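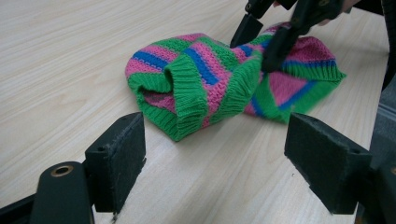

Striped knit, bunched

Kaniswood Knit Folding - README
19 October 2022
By the Restura textile desk

Search datasets Go

Kaniswood covers small striped knitwear on a light wooden table: folding, flattening and putting away. Release 2 has 173 sessions. Each session folder holds the pictures and a notes.txt.

## Contents

Most pieces are pink, blue and green, with ribbed edges. Start states are bunched, half open or flat. A green woven basket is the put-away spot.

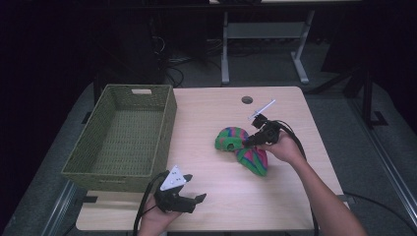
Symonenko asked for basket placement to be logged apart from folding, as a neat fold can still go in badly. Release 2 does this in the field `placed`.

## Labels

- `state` - bunched, open, flat, folded
- `edge` - collar, cuff, hem, unknown
- `text` - lettering, if legible

A dog sweater is filed under `pet`, apart from the other knits.
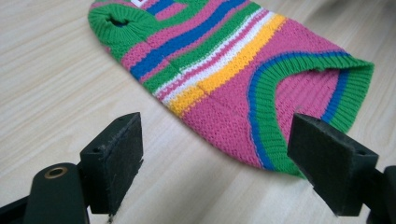
Ribbed collars spring back, one user wrote, so please keep `flat` for the body only. We now do, and 22 sessions were relabeled.

Embroidered names stay in. Partial words go in as read, with a question mark.

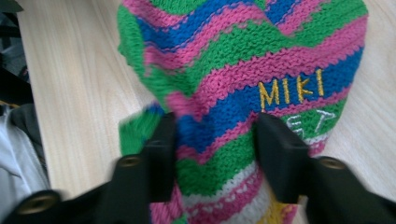

Photo: Restura / Kaniswood

The yellow "MIKI" on blue is logged in full.

Related
Faleck Towel Set
Kaniswood release 1, February
Restura label guide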